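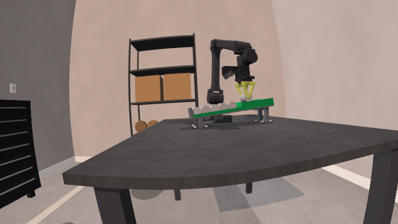 Inclined conveyor with a green belt, on a dark gray table. Computer rendering.

Careers & Training | Bookkeeping | Visits

Open day at the Oberholzer accounting school, Clidora

I went to the open day at Oberholzer in May 2025. The school teaches bookkeeping and accounting to adults, mostly people who already work in something else, and it sits on the second floor over a pharmacy on the main street in Clidora. I have done the books for a small plumbing supply business for a few years without any formal training, and I wanted to see whether the certificate course would be worth my evenings.

The doors opened at ten. There is a sign-in desk at the top of the stairs where you write your name and pick a colored sticker: yellow for people with no experience, blue for people already working in an office, green for anyone looking at the advanced tax classes. I took blue. Coffee was in the hallway and the parking lot behind the pharmacy was full by the time I got there, so I parked by the library and walked.

The day started with a talk in the largest classroom. The director of studies went through the three courses on offer. The introductory one is short and covers double entry, bank reconciliation and petty cash. The certificate runs 16 weeks, two evenings a week, and adds payroll, sales tax, accruals and a full set of year-end adjustments. The advanced courses are taken one at a time and are meant for people who already have the certificate or can pass the placement test.

There is an $89 registration fee, and tuition for the certificate is $900. Books are not included. You can pay in four parts, and the registration fee comes back to you if a class does not fill. Someone asked whether employers ever cover it. The answer was that some do, and that the school can write a letter describing the course if your boss wants to see one. I picked up a copy of that letter on the way out.

After the talk we split up by sticker. The blue group sat in on a real lesson, which I had not expected. The class was on depreciation, and the instructor used a delivery van as the example, first straight-line and then declining balance. She put both schedules side by side on the board and had the students work out what the difference did to profit in the second year. It moved at a good pace. I had always entered whatever number our outside accountant gave me at the end of the year, and I now have a better idea of where that number comes from.

The students in the room were a mix. I talked with a man who had driven a school bus and a woman who had run the front desk at a veterinary clinic and got interested when she took over the invoices. Both were in the second month of the certificate. They said the homework takes most of a Sunday, and that the payroll unit is the hard part. The bus driver said he would have liked more practice with messy records, the kind where receipts are missing, and fewer exercises where everything adds up the first time.

The computer room was next. The school teaches on Trulena, a bookkeeping package I had heard of but never used. Each of us got a login and a practice company with a month of transactions. We matched bank lines to invoices and then ran a trial balance. Mine was off by 83 dollars. I had posted a supplier credit as a bill, and the assistant showed me how to find it by sorting the ledger by amount and looking for half the difference. I knew that trick on paper but had not thought to do it on screen.

I asked if they teach anything besides Trulena. They spend one evening on moving data between programs, and the first few weeks of the certificate are done by hand on ledger paper. I thought the hand work sounded slow when they first described it. The students I spoke to were in favor of it.

Lunch was sandwiches in the hallway. A table by the window was set up for Pliline, a payroll service with an office in the next town, and two people from there were answering questions about work. They take on trainees twice a year. For a starting position they look for the certificate or a year of office experience, and they give every applicant a short test with a timesheet and a tax table. They let people try an old version of it. It took me longer than it should have because I missed that overtime was on a weekly basis and had added up the two weeks together.

The afternoon had a session on exams and another on study habits. I only went to the one on exams. The certificate has a midterm and a final, both taken in the building, and you may bring a basic calculator but no phone. If you fail the final you can sit it again once without paying. The next sitting after this one is in the fall, and the one after that is in March. Past papers are available at the front desk to read there, but you cannot take them home.

A few practical notes for anyone thinking about going to the next one:

The elevator is at the back of the building, through the pharmacy parking lot. The front entrance has stairs only.

Bring a pencil and something to write on. The handouts ran out before lunch.

If you want to take the placement test, sign up for it when you arrive. The afternoon slots were gone by the end of the first talk.

The evening classes start at six. The last bus from Clidora toward the east side leaves shortly after they end, and one of the students told me she has had to run for it.

I left a little after three. I have not registered yet. The cost is manageable, but two evenings a week overlaps with our inventory count in the fall, and I need to talk to my boss about that before I sign anything. The office said the list for the fall certificate stays open until the class is full. I did take home the reading list, and I have ordered the first book on it used.

Filed under: Visits, Adult Education
4 comments | 11 shares
Back to top | Contact | All rights reserved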